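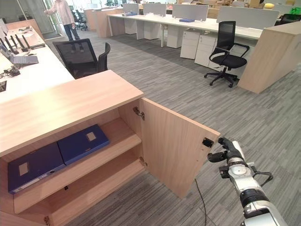 „Ein Schrank darf auch mal halb leer sein“

Asmaa Fahmy räumt Büros auf. Nicht mit dem Staubsauger, sondern mit der Frage, was überhaupt hineingehört. Wir haben sie an einem Sonntag in der Kaffeeküche von Skollow getroffen, als sonst kein Telefon klingelte, und sind am Ende viel länger geblieben als geplant.

Angefangen hat alles mit Ordnern. „Ich habe in einer Spedition gelernt, und da standen 200 Stück im Keller“, erzählt sie und lacht. „Ich durfte sie durchsehen. 80 haben wir behalten, und ich war so glücklich wie selten in meinem Leben!“ Seitdem lässt sie das Thema nicht mehr los. Zusammen mit Florin Ciobanu, einem gelernten Tischler, berät sie kleine Firmen, die umziehen oder einfach nichts mehr finden.

Besonders ins Schwärmen gerät sie bei niedrigen Schränken aus hellem Holz, solchen mit Tür und einem Einlegeboden. „Zwei blaue Ordner auf dem Brett, unten alles frei, das ist für mich ein wunderbarer Anblick“, sagt sie. „Die meisten sehen so ein leeres Fach und werden nervös. Dann kommt der alte Drucker hinein, dann die Kabel vom alten Drucker, und im Dezember passt die Tür nicht mehr zu.“ Sie lässt das untere Fach gern ein paar Wochen leer und schaut, was die Leute im Alltag wirklich dort abstellen wollen.

Überhaupt, die Tür! Ciobanu, der inzwischen mit einem Becher Tee dazugekommen ist, kann darüber eine halbe Stunde reden. „Zwei Scharniere, oben eins und unten eins, und die müssen stimmen“, sagt er. „Wenn die Tür hängt, macht sie bald keiner mehr richtig zu.“ Er stellt die Scharniere nach, prüft den Schnapper und geht dann einmal in die Hocke, um zu sehen, ob die Tür beim Aufschwingen am Teppich oder an einem Stuhl hängen bleibt. Seine Lieblingsstelle für einen Schrank ist das Ende einer Schreibtischreihe. „Da kommt man im Vorbeigehen dran und muss niemanden hochscheuchen.“

Und die Schreibtische selbst? Fahmy verdreht die Augen, aber freundlich. Da hat fast jede Platte eine schöne Öffnung für die Kabel, und trotzdem liegen die Kabel obendrauf, gleich neben Laptop und Router. „Ich schimpfe nicht. Bei mir zu Hause sieht es genauso aus“, gibt sie zu. Ihr Rat: erst alles ausstecken, was zu keinem Gerät mehr gehört, dann die Netzteile beschriften und zum Schluss die Kabel durch die Öffnung führen. Bei Hendine haben sie das an einem Nachmittag geschafft, samt Kuchenpause.

Bei den Etiketten sind sich die beiden bis heute nicht einig. Fahmy mag kleine weiße Schilder mit einem einzigen Wort, Ciobanu hätte gern noch die Jahreszahl darauf. „Dann schreib sie halt auf den Rücken“, sagt sie. Er nickt, holt einen Stift aus der Jackentasche und fragt, ob noch Tee da ist.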